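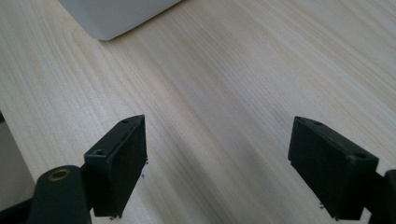
June, and the dormice are finally awake at a decent hour, so I get to be awake too! Nine of them in the boxes along the Grecu slope last night, and Bastard was in number 58 again, fat as a plum and furious at being weighed (he bit Cosmin through the glove, same finger as last time). I'm writing this up at the pale wooden table, the blond one with the fine straight grain, and my eyes are so tired that I keep following the streaks in the wood instead of my own handwriting.

Anyway, weights. Bastard came in at 70 grams, and Veronica made me do it over because she thought the bag was still on the scale. It wasn't. Two of the females have nests going, proper ones with stripped honeysuckle bark packed inside green hazel leaves, and we closed those lids fast and left them alone. No young yet that I could hear.

Floarea thinks they're coming down from the upper wood for the cherries, I think they've been in the hedge all along and we just put the boxes too low last year. Mircea won't take sides, the coward. We've got a bag of cherry stones to go through and the tooth marks should tell us who's been eating what, if the wood mice haven't made a mess of it.

Got home at 4 a.m. with burrs in my socks and ate cold potatoes standing up. Must ask Anca for the spare headlamp before tonight, mine died halfway up the slope.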